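Weltau Home Recording Service
Set-up Guide, Section 5: Your first table session
Revision of 28 July 2022

This section covers a two-handed session on a table or a wide sill with your own household items. It assumes that both grippers are charged, paired with the Weltau app and calibrated as described in Section 4. If the app still shows a gray dot next to either hand, go back and finish pairing first.

Weltau works with several makes of hand-held gripper. Button names in this guide are the ones you see in the app, and the buttons on your own gripper may be marked differently.

Preparing the table

1. Pick a table you can stand at comfortably with both elbows free. A session at a coffee table is allowed but hard on the back.

2. Lay a cloth or blanket over the work area if the surface is glossy. Pull it smooth. Small wrinkles are fine. Tape down any corner that slides.

3. Put out the items for your task list. Add a few everyday things that are not on the list and leave them where they would normally be. The Mamani task list is meant for lived-in rooms, and a cleared table will be sent back for a new session.

4. Put away mail, ID cards, prescriptions and anything else with a name or address on it. Turn family photos to the wall.

Caution: Do not use knives, full cups or anything plugged into a live outlet as a task item. Plug-in devices may be used only when unplugged and cool.

Note: Daylight from a window is fine. If the app shows "Light too strong" for longer than a few seconds, turn your body so that the window is to one side, or lower a blind partway.

Starting a recording

5. Open the app, choose your task and tap Ready. Hold both grippers over the table with the jaws open until the app beeps twice.

6. Tap Start, or press the button on the right gripper. The timer turns green.

7. Work at the speed you would use with your bare hands on a quiet day. Let each jaw touch the item before you squeeze.

8. Close the jaws fully on the item, carry it, set it down, and open the jaws before you move away. Do not drop items from a height.

Moving an open box

Box tasks come up in nearly every list and are the ones most often rejected. Take one side wall with each gripper. The wall goes between the jaws, one jaw inside the box and the other outside, and the pads should meet the cardboard flat on. If the rim is torn or soft, go a little deeper before you close. Small items may stay in the box while you move it.

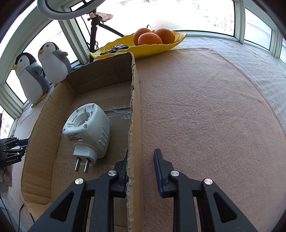 Lorna Saludo writes that she had three box tasks rejected in her first week and got the next ones through by closing one hand first, waiting until the wall stopped bending, and only then closing the other. She adds that a heavier item should be moved to the middle of the box before lifting, and that she now does this as a separate short recording so it counts as a task of its own.

Both habits are fine with our reviewers. If you close one hand first, keep the second gripper near its wall the whole time so that the pause does not read as the end of the task. The app ends a recording by itself when both grippers are still for too long.

9. Slide or lift the box to its new spot. Keep it level. On a fleece or other napped cloth, lifting works better — the box catches when it is pushed.

10. Open both hands and draw them straight up, clear of the walls, before you press Stop.

Caution: Keep fingers behind the guard line on the handle. The linkages can pinch when the jaws open quickly.

Picking small items

Small-item tasks use one hand at a time. The other gripper can rest on the table outside the work area, jaws open and pads up off the cloth.

11. Spread the items so that each can be reached without touching the next. They do not need to be in rows.

12. Come in from above with the jaws open wider than the item, then lower until the tips are just over the cloth.

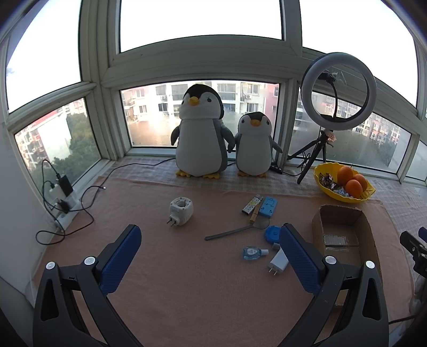
13. Close slowly and lift a short way before moving sideways. If the item slips, put it down and try again in the same recording. Failed tries are kept and paid at the same rate.

14. For thin, flat items, slide the tips along the cloth and take the item by its edge. You may turn it first with one jaw.

15. Set the item down in the place named by the task, open the jaws, and go on to the next one.

Note: Clear bottles are allowed if the cap is tight. Hold them by the body, never by the cap.

Changing the layout

After each set of tasks the app asks for a new layout. Move at least half of the items by hand, turn some of them over, and tap Layout changed. Large objects at the back of the table can stay put.

Ending the session

16. Tap Finish and leave both grippers switched on until the transfer bar is full. A full charge lasts for about 50 minutes of recording, so check the battery icon before you start the last task.

17. Keep the phone on Wi-Fi. Sessions that are not uploaded within 24 hours are marked late but can still be accepted.

18. Wipe the pads with a dry cloth. Remove lint and bits of tape from the ridges with a soft brush. Do not use alcohol on the pads.

If something goes wrong

Error 797: The two grippers have lost time sync. Stop, set them side by side, and tap Sync. The current recording is lost, but earlier ones are safe.

"Hand not found": Another phone in the home may be holding the connection. Turn off Bluetooth on that phone and try again.

Jaws do not close all the way: Look for a thread or scrap of cardboard at the pivots. If there is nothing there, repeat the calibration in Section 4.

Task rejected as "object left view": Hold the gripper more upright and keep your sleeve rolled above the wrist.

Replacement pads and charging cables are ordered from the Supplies tab in the app. Section 6 covers kitchen sessions.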